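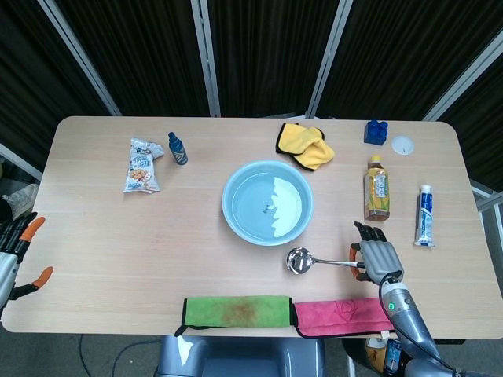 Blue basin and the steel ladle

Cidside Allotments and Gardens board > Water and watering > Seedlings: basin or watering can?

plotwidow
Posted 2023-02-13

I've started my tomatoes and chillies on the back bedroom windowsill in Luseck and I'm already arguing with myself about watering. Last year I used a small can with a rose on it and flattened half the tray. This year I'm standing the pots in a shallow basin and letting them drink from the bottom, then topping up the bigger ones with a ladle. It's slow but the compost stays where I put it.

Does anyone else do it this way, and how long do you leave them standing? I've been giving them 25 minutes.

greyhen
Too long in my view. I lift mine out as soon as the top of the compost goes dark. With three-inch pots that's often done before the kettle has boiled. Leave them sitting and you get those little black flies.

mudlark_2
I'd say the flies come from the compost and not from the watering. I bought two bags of Rovomwood multi-purpose last spring, kept them in the same shed and watered them the same way. One bag was full of flies and the other had none.

greyhen
They may come in with the compost but they only breed if the top stays wet. Let it dry out between waterings and they go.

plotwidow
I have had a few flies, so I'll cut the time down. Mine are in peat-free, if that makes a difference. It seems to look dry on top when it's still soaking underneath.

Tansy
It does make a difference. With peat-free you can't go by the colour. Pick the pot up. After a week or so you know what a dry one weighs and you stop needing to look at it.

I bottom water everything until it has two true leaves, then it's the can like everyone else. I wouldn't bother with a ladle. Another thing to wash up.

oldbarrow
All this fuss. I have grown tomatoes on plot 4 for longer than I care to say and they have all been watered from above with a can. Turn the rose upwards so it falls like rain. If seedlings are going flat, the holes are too big or you're pouring too near.

plotwidow
Rose was upwards. It was a cheap can, mind.

oldbarrow
Then buy a better can.

mudlark_2
A decent brass rose costs more than my whole seed order did. A washing-up bowl is free if you've already got one. I don't see the harm in it.

Fernhill
Does it matter if it's tap water or from the butt? I've got 100 litres sat outside doing nothing and it seems a waste not to use it.

Tansy
Tap for seedlings, butt for anything planted out. I lost a whole tray of basil to damping off one year and I'm fairly sure it was the butt.

greyhen
Agree with that. Let the tap water stand indoors for a few hours first as well - it comes out very cold this time of year.

oldbarrow
Never used anything but butt water. Scrub it out each September and put a lid on it.

Fernhill
Mine has never been scrubbed, so that settles it. Tap it is.

plotwidow
Thanks all. I'm going to go by weight and see how they get on. The tomatoes are Bellini, by the way, from the seed swap, if anyone has grown them. The packet says cordon but there's no height given and I need to know about canes.

Tansy
Not grown them. If it says cordon I'd allow a six-foot cane and pinch out at the top.

mudlark_2
I had them two summers ago. They wanted every bit of that six foot. Good crop, thick skins.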